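Urnell Household Vocabulary – README

Urnell is a word list for room surfaces, fittings and furniture, kept as one tab-separated file. It is meant for people who write inventories, rental listings and insurance forms and need the same object to get the same name every time.

**Contents**

- `terms.tsv` – 2000 preferred terms, one per line
- `variants.tsv` – 586 spelling and regional variants, each pointing to a preferred term
- `CHANGES` – edits by release

**Fields**

Each line in `terms.tsv` holds an ID, the term, a class code and a short gloss. IDs are never reused. A dropped term keeps its line and gets class code X.

**Sources**

The base list was merged from the Stuseck trade glossary and the Foteck fittings list. Where the two disagreed, Selina Plattner picked the shorter form. Glosses were rewritten from scratch.

**Known problems**

- "Couch" and "sofa" are both preferred terms. One will become a variant in the November release.
- Wall finishes are split by material but not by unit size, so mosaic tile has no entry apart from tile.
- Door terms cover raised-panel and flush doors only.

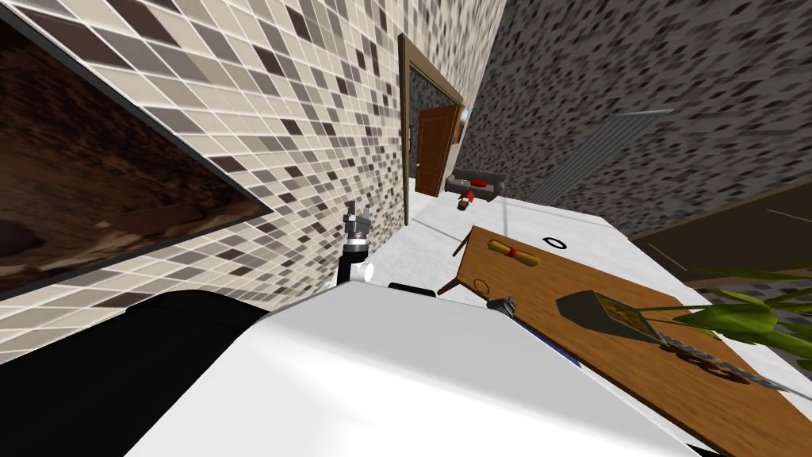 **Loading**

Files are UTF-8 with Unix line endings. Turn off quote handling in your reader; inch marks appear in the glosses.

**Contact**

Send corrections to Bergþóra Ladefoged with the term ID in the subject line.

Last edited Mon 10 October

3 comments · 4 shares

tmarsh: Line 2000 has a trailing tab. Breaks my import.

B. Ladefoged: Fixed, pull again.

okel_j: Any plan for plural forms?

Related
Ásgeirsdóttir Color Names
Urnell Garden Terms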